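The Slat Years

There are people who choose their window coverings, and there are people who move in and find them already hanging there. I belong to the second group, and so, I suspect, do you. The blinds came with the room. They will be there when you leave, one slat bent, waiting for the next tenant.

I have spent most of a year reading, asking and occasionally losing my temper on the subject of the white horizontal blind, the most common and least loved thing in the American workroom. I began in January, when the sun sits low enough to come straight in under everybody's good intentions.

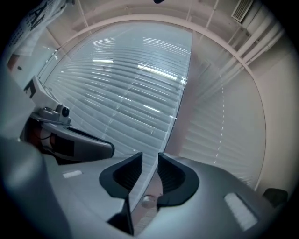
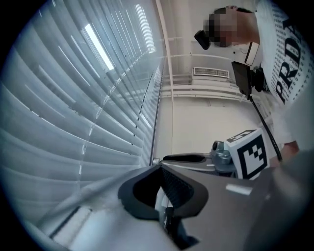 White slats, a big window, and daylight that has to be negotiated with.

Dehghan would tear the whole lot down and hang a bedsheet. The argument, delivered to me twice and at some volume, is that a bedsheet has no cord, no ladder string, no tilt mechanism, and can be put in the washing machine, whereas a blind can only be dusted one slat at a time by a person slowly reconsidering their life. I had no good answer to this. I still don't have one, though I have looked at bedsheets in windows and they make any room look as if somebody has just died in it or is about to open a band.

So let us take the case for the slat. A curtain is either open or it isn't. A roller shade comes down like a verdict. A horizontal blind lets you have a quarter of the afternoon and leave the rest outside, and if the window is a large one, that matters. You can send the light up to the ceiling, where it does some good, and keep it off the desk, where it only shows you the crumbs. Almost no one does this. Most people set the slats flat on the day they arrive and never touch them again, then complain of glare.

The trick is to tilt them so the edge nearest you points up. The room stays bright and the screen stays readable. I tried it the other way for a week, edge down, and got a nicely lit carpet.

Glare is only half the trouble, of course. The other half is the ceiling light, which after four o'clock finds the slats from the inside and lays a row of shiny stripes across them. Glossy white is the worst for this. Matte is better, costs a little more, and is therefore never what you have. If you're picking new ones for a workroom, ask for matte before you ask for anything else, including the price, and ask to see a slat held up under a lamp. The shop will think you're odd. The shop is used to it.

I bought a set myself, in the interest of science. They were the Istia, 53 inches wide, and came in a box that listed 25 steps for hanging them. Step nine asks you to hold the headrail level with one hand, mark the holes with the other, and check the level, presumably with your chin. I got there by leaning my forehead on the wall. The brackets went in crooked, came out, and went in crooked again but lower, so there is now a second set of holes that I have filled with toothpaste like the renter I am.

The Madent, which I put up in the back room a month later, was easier to hang and harder to love. It has a wand where the Istia has a cord, and the wand falls off. It falls off when you turn it, when you walk past it, and once at two in the morning with nobody near it, which did nothing for my sleep. A twist of wire through the hook fixed it.

Then there's the cleaning. I have been told to use a sock, a lamb's wool duster, a pair of kitchen tongs with rags rubber-banded to the ends, a dryer sheet, and the bathtub. The sock works. Put it on your hand, dampen it slightly, close your fingers over the slat and pull. The tongs also work, but you spend longer making the tool than using it. Do not use the bathtub. I lowered the Istia into mine with great ceremony, and it came out cleaner, heavier, and tied in a knot that took me an evening and most of a podcast to undo.

If you must take a set down, raise it all the way first and tie it in two places with string. I say this as a man who did not.

My own tally, kept on the back of an envelope, runs to 1434 slats wiped, across two apartments, one office and a dentist's waiting room in Prundalau where I was early and it was bothering me. The receptionist watched me do the lower ones and said nothing. I was seen promptly.

What I can't explain is the bent slat. Every set has one, at eye level, near the middle, creased where a finger has pulled it down to see who was at the door or whether it was still raining. You can buy a replacement slat, in theory. You send off for it, you wait, you unthread the cords from the bottom, and then you slide in a piece of such clean, bright white that every other slat in the window looks like an old tooth. I did this once. The following week I bent the new one looking out at a delivery truck that turned out to be for the building next door.

Dehghan has since put up the bedsheet. It is a fitted one, and the elastic corners are holding so far.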